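밝은색 나무 탁자, 얼룩 없이 오래 쓰는 이야기

탁자 관리에 대해 한번 제대로 써 달라는 부탁을 여러 번 받았는데, 차일피일 미루다가 이제야 앉았습니다. 저희 집에는 밝은색 탁자가 둘 있고, 둘 다 제 손을 참 많이 탔어요. 하나는 결혼할 때 산 것이고 하나는 이웃 에스페란사 이와사키 씨가 이사 가면서 주고 간 것인데, 받을 때부터 커피 자국이 동그랗게 네 개나 찍혀 있었답니다. 지금은 두 개만 남았고, 그 두 개는 이제 정이 들어서 그냥 둡니다.

먼저 평소 닦는 법부터요. 물티슈로 쓱쓱 닦는 분이 많으신데(저도 아이들 어릴 때는 그랬습니다, 그때는 뭐든 빨리 닦이는 게 최고였으니까요) 밝은 나무에는 되도록 쓰지 마세요. 몇 년 쌓이면 표면이 뿌옇게 뜨고 손이 닿는 자리만 끈적해집니다. 저는 낡은 면 속옷을 손바닥만 하게 잘라 두고, 미지근한 물에 적셔 아주 꼭 짠 다음 결을 따라 닦습니다. 그러고 나서 마른 천으로 한 번 더. 둥근 탁자는 빙글빙글 돌려 닦고 싶어지는데, 결은 둥글지 않으니 한쪽 방향으로 쭉쭉 밀어 주시는 게 좋아요.

기름기가 있을 때는 주방세제를 물 한 대접에 두세 방울만 풉니다. 정말 두세 방울이에요. 거품이 보글보글 나면 많이 넣으신 겁니다.

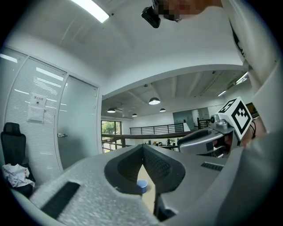 연한 베이지색 면 위의 작은 파란 컵.

다음은 컵 자국입니다. 자국은 크게 두 가지로 보시면 돼요. 하얗게 뜬 자국은 습기가 칠막에 갇힌 것이고, 거뭇한 자국은 물이 나무 속까지 들어간 것입니다. 하얀 쪽은 집에서도 해 볼 만합니다. 마른 면포를 자국 위에 깔고 다리미를 제일 낮은 온도로, 스팀은 반드시 끄고, 몇 초 댔다가 떼고 또 댔다가 떼고 하세요. 욕심내서 오래 누르면 칠이 녹습니다. 제가 한번 전화 받다가 깜빡해서 다리미 코 모양이 그대로 남은 적이 있어요. 그 자리에는 지금도 화분이 놓여 있습니다.

다리미가 무서우시면 마요네즈도 있어요. 웃으실지 모르지만 친정어머니도 쓰시던 방법입니다. 자국 위에 얇게 펴 바르고 하룻밤 두었다가 아침에 닦아 내시면 되는데, 고양이 있는 집은 그릇을 하나 엎어 두세요. 올리브유도 써 봤지만 나중에 냄새가 올라와서 저는 그만두었습니다.

거뭇한 자국은 솔직히 어렵습니다. 사포로 갈아 내고 다시 칠하는 수밖에 없는 경우가 많고, 얇은 무늬목이면 갈다가 속이 드러나요. 우르니츠에서 목공방을 하시는 클레투스 자모라 씨께 여쭈었더니, 무늬목인지 통원목인지 모르겠거든 옆면을 먼저 보라고 하시더군요. 윗면의 결이 옆면까지 이어지면 원목일 가능성이 높다고요. 이어지지 않으면 사포는 도로 서랍에 넣으시고요.

컵받침 이야기도 해야겠네요. 저는 예쁜 것보다 무거운 것을 고르라고 말씀드립니다. 얇은 코르크는 여름에 컵 바닥에 붙어서 같이 올라왔다가 뚝 떨어지거든요. 펠트는 소리가 안 나서 좋은데 물을 먹으면 잘 안 마르고, 젖은 채로 두면 그게 또 자국을 만듭니다. 제가 제일 오래 쓴 건 안 입는 청바지 뒷주머니예요! 주머니를 통째로 오려서 테두리만 한 번 박으면 두 겹이라 물도 잘 먹고, 세탁기에 그냥 돌려도 됩니다. 청바지는 물이 빠지니까 꼭 여러 번 빨아서 색이 안 나올 때 쓰세요. 밝은 탁자에 파란 물이 들면 컵 자국보다 더 속상합니다.

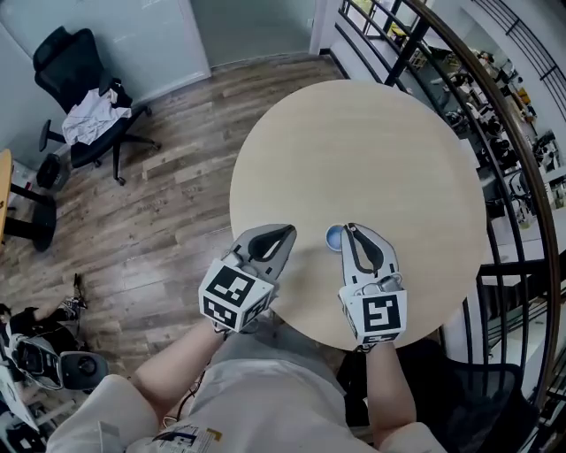
기름칠은 일 년에 두 번이면 넉넉합니다. 저는 장마 끝나고 한 번, 12월에 보일러 틀기 시작하고 공기가 바짝 말랐을 때 한 번 해요. 다만 오일로 마감한 탁자 이야기이고, 바니시나 우레탄이 올라간 탁자는 기름을 발라도 스며들지 않고 겉돌기만 합니다. 안 보이는 아랫면에 물 한 방울을 떨어뜨려 보세요. 한참 동그랗게 맺혀 있으면 칠막이 있는 것이고, 서서히 색이 짙어지면 오일 마감이거나 맨 나무입니다.

바를 때는 적다 싶게 바르는 게 요령입니다. 천에 묻혀 얇게 펴고, 십오 분쯤 있다가 남은 것을 마른 천으로 싹 걷어 내세요. 걷어 내는 걸 아까워하시면 며칠을 끈적거리는 탁자에서 밥을 드시게 됩니다. 그리고 이건 꼭 지켜 주세요. 기름 묻은 천을 뭉쳐서 쓰레기통에 넣으시면 안 됩니다. 아마인유 같은 건 저절로 열이 나서 불이 날 수 있어요. 물에 푹 적셔서 바깥에 한 장씩 펼쳐 말린 다음에 버리세요.

긁힌 자국은 얕은 것이면 호두 반쪽으로 문질러 보시고요. 밝은 나무에는 호두 색이 조금 짙게 남을 수도 있으니 구석에 먼저 시험해 보시는 게 마음 편합니다. 움푹 눌린 자국은 칠이 없는 나무라면 젖은 천을 얹고 다리미 김을 살짝 쐬어 주면 제법 올라옵니다.

지난번 글에 솔레다드 보아텡 씨가 크레용 자국은 어떻게 하느냐고 물어보셨지요. 얼음을 비닐에 싸서 크레용을 딱딱하게 굳힌 뒤에 안 쓰는 플라스틱 카드로 살살 밀어 보세요. 남은 색은 치약을 아주 조금 묻혀 결대로 닦으시면 되는데, 알갱이가 든 치약은 피하시고 하얀 치약으로요. 볼펜 자국은 저도 아직 마음에 드는 방법을 못 찾았습니다. 알코올로 지우면 칠까지 같이 지워져서요. 잘 되는 방법 아시는 분은 댓글로 꼭 알려 주세요.

2025년 8월 5일에 크레용 부분을 덧붙였습니다.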